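Quick one tonight, it's late and I have to be up at six. The corner is coming along. Spent most of August hunting for the right pillow, had 149 tabs open at one point, not proud of it. Ended up with the teal and mustard one with the fans all over it, and I love it to bits. Against the red plaid? Yes. Loud on loud – my favorite kind of decorating.

Hook rail is up too, and the white wire basket. Both still empty. Keys, scissors, the good tape, all that is going somewhere, just havent decided where.
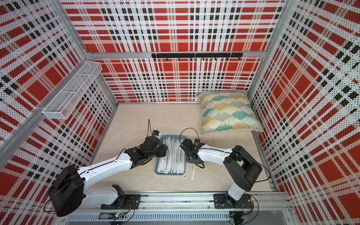
Khôi Châu wrote in to ask whether a basket with dividers is worth it for small stuff, or if everything slips through the mesh anyway. Fair question. Pens and buttons, yeah, probably. My plan is scissors and rolls of tape in the bigger slots and the tiny things in little bags first. Will report back.

Next up, hooks. Do I hang the tote bags or the measuring tapes? Leaning tapes. Totes are bulky and they'd hide the plaid, and I'm not covering taht up.

Ok, bed. More when I've filled a hook or two.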